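Subject: Re: [altinham-homes] Desk for the box room?

Alfredo Dagdag wrote:
> Has anyone got a small desk they like? Ours is a tip and I keep losing pens.

Hi Alfredo,

Go square! I'd never go back to a long one – mine just collected post.

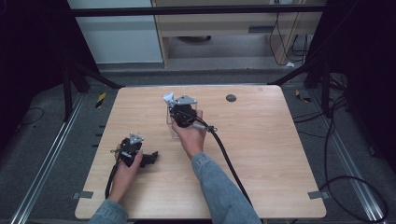 Pens first, then: get them standing up in something. A clear plastic container like the one on this table is ideal (you can see what's in it), and pale wood with a straight grain is lovely in a dark room. Try the shop in Josthorpe, I paid four pounds for two pots there in June.

Evangelia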